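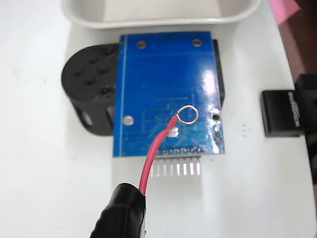

Clandard bench log

README, version 8
Last changed: 2023-09-18

Summary

The Clandard bench log is a table of notes on small circuit boards and the short lengths of wire joined to them by hand. It was kept at the Cledmont workroom in Dindport. It holds 966 rows from 19 bench sessions. Each row is one attempt at one joint, whether or not the joint was any good.

The log was started in January as a paper list beside the bench. It was typed up later and the columns were tidied at that point. Anything that could not be read on the paper was left blank.

What the boards are

All the boards in the log are blue modules with a row of eight header pins along one short edge. They were bought bare and the headers were fitted at the bench, so the header joints are logged as well as the wire joints. The boards have plated mounting holes, and some of the wire work was done on the open parts of the surface away from the pins.

"Top" in the log means the side with the plastic strip of the header. "Underside" means the side where the header joints are made. Please check the side column before comparing rows, as the pins count in the opposite direction when the board is turned over. Pin 1 keeps its number whichever way up the board is.

What the wire is

Single red insulated wire, cut to length and stripped at one end. The bare end is either left straight, bent into a hook or closed into a ring. The ring was the usual choice for surface joints, as it lies flat and gives the solder something to run round. Hooks were used on pins. Straight ends were given up after the early sessions and make up a small part of the log. 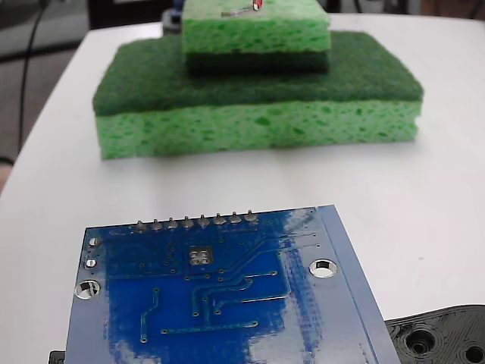
The bench

Work was done on a plain white table with a rounded corner. White shows up dropped bits of wire, but it also throws light back up. On a glossy board the traces can be hard to read from one side, and a few rows are marked "glare" where the person at the bench could not be sure which pad had been touched. Turning the board a little usually sorts this out.

Ordinary kitchen sponges were used as rests. Two are stacked, the smaller on the larger, and small parts can be put down on the top one without rolling off. They are kept dry for this. The damp sponge for wiping the iron is a separate one and lives with the iron stand. Do not swap them over. A damp rest leaves water in the header strip, and a rest used for wiping ends up with solder crumbs in its pores which scratch the next board.

Hot parts do not go on the sponges at all. Let the board cool on the table first.

Files

joints.csv: the main table, one row per joint.
sessions.csv: one row per session, with the room conditions and the reel of solder in use.
changes.txt: what was altered between versions.

Columns in joints.csv

session: session number, 1 to 19.
board: the board label, as written on the storage bag.
side: top or underside.
place: pin, pad, hole or surface.
pin_no: filled in only when place is pin. Runs from 1 to 8.
end_shape: straight, hook or ring. Blank for header joints.
tries: how many times the iron was put to the joint.
result: sound, dull, bridged, lifted or none.
pull: held or came away. Blank if the joint was not pulled.
remark: free text, spelling not corrected.

"None" in the result column means the solder did not take. It does not mean the row is missing a result. Missing results are blank.

How results were judged

By eye, under the bench lamp, by whoever had made the joint. A dull joint was one with a grainy surface. A bridged joint touched its neighbour. The pull test was a light tug on the insulation with finger and thumb, and no gauge was used. Nobody should read the pull column as a measure of strength.

Known problems

Sessions 3 and 4 used the same bag labels for different boards. The session and board columns have to be read together to tell them apart.

The tries column was added partway through. For earlier rows it is blank, and it should not be filled in with a 1.

Solder spread along the edge of a board was logged under place as "pad" by some people and "surface" by others. We have left both.

Some remarks mention a Laitinen solder reel. It was changed during session 11, and the remarks after the change do not always say so. Use sessions.csv for the reel.

Suitable uses

Practice tables for people learning to sort and clean bench records. Comparing ring and hook ends, with care. Planning a similar log of your own.

It is too small and too uneven for working out failure rates, and the boards are all of one sort.

Storage of the boards

The finished boards are kept in paper-lined trays at Cledmont with their wires still attached. Loose wires are coiled once and laid across the board. Boards that came apart during the pull test are in the same trays, in bags marked with a cross.

Corrections

Write down the session, the board label and the row number, and leave the note in the Clandard folder at the Dindport bench. Corrections go in at the next version and are listed in changes.txt.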